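Matitz build: frequently asked questions
Last updated 6 Jun 2025

What is Matitz?
Two small robot arms on a rail, built in a shared workshop at Henura. It puts plates in a dish rack. You could do this yourself, and faster.

What did it cost?
$3709, of which $439 went on cables and connectors we thought we already had.

Can I buy one?
No. You can build one. The parts list is on the Mumidden page, and most of it is even current.

Why does everything sit in a white box?
Plain walls mean less clutter for the wrist cameras to puzzle over. They also stop people leaving their coffee on the table - mostly.

Can I use my own plates?
Yes, if you're not fond of them. Ours are odd ones from the op shop, in whatever colours were left.

Do both arms work at once?
They can. Usually one lifts while the other waits its turn, like any kitchen with two people in it.
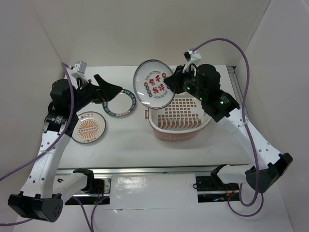

Right arm holding a plate over the rack, left gripper open.

The gripper won't close. What now?
Check the wrist plug first, then the fuse, then the Woldemariam wiring notes. Please don't push it shut by hand.

Does it wash up?
No. Ask again in November.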